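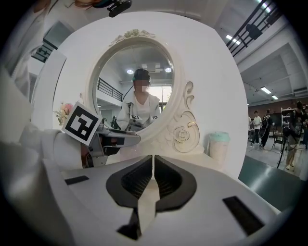

Open Day Demonstration: The Keltau Hand-Held Gripper Pair

Book a place | Hire terms | Spare fingers and pads | Back to all grippers

The Keltau is a pair of grippers you hold yourself, one in each hand, and use to do ordinary jobs while the kit records how you did them. A robot arm studies the results later. Visitors tend to expect the robot first and are a little let down to be handed the work instead, but they cheer up once they have the things in their hands.

Our Fornham open day puts the pair to work at a white dressing table with an oval mirror, gold-touched roses and more molding than any piece of lab furniture needs. Martti Seppälä chose it. He had been asked for "a normal household surface" and we have stopped discussing it. The mirror does earn its keep, though: you see yourself wearing the cap and holding a gripper up at your chest, and you understand at once why our demonstrators don't wear the kit to lunch.

What you get to try

Sessions run 60 minutes, for 2 visitors at a time. Chiamaka Danladi starts everyone on opening and closing the fingers, which takes a minute to learn and a good deal longer to do gently. After that you move on to the tabletop and handle whatever is out that day. Lidded containers are popular. Artificial flowers are harder than they look, and Elsa Riihimäki has asked that visitors stop taking this as a challenge.

There are usually other people at work on the hall floor. They will say hello if they are between takes. Please keep clear of tripods.

About the grippers

Fingers: black, V-shaped, ribbed on the inner faces
Body: broad, white, with black pads set into the top
Marker cards: square, black and white, in a bold block pattern
Worn with: cap and cable
Supplied as: a pair, in a case that closes if you pack it in the right order

The ribbing helps with smooth things. It does nothing for impatience. Keep your sleeves and hair away from the marker cards – a covered marker is the most common fault we get called about, and Anneli Peltonen can diagnose it over the phone before you have finished your first sentence.

What past visitors said

"I put a lid on a jar in front of six colleagues and they applauded. I have had promotions that went over less well." – Philomena Aidoo, Carkico

"My team at El Sherbiny came for the robot and argued all the way home about who was best with the lid."

Booking

The next open day is 2020-02-22. There are 33 places, and the January one filled early. Flat shoes, please, and nothing with wide cuffs. Coffee is provided and is the one item we ask you to pick up with your own hands.

Hire is by the week, with training for two operators included in the price. The dressing table is not for hire. Martti has been asked.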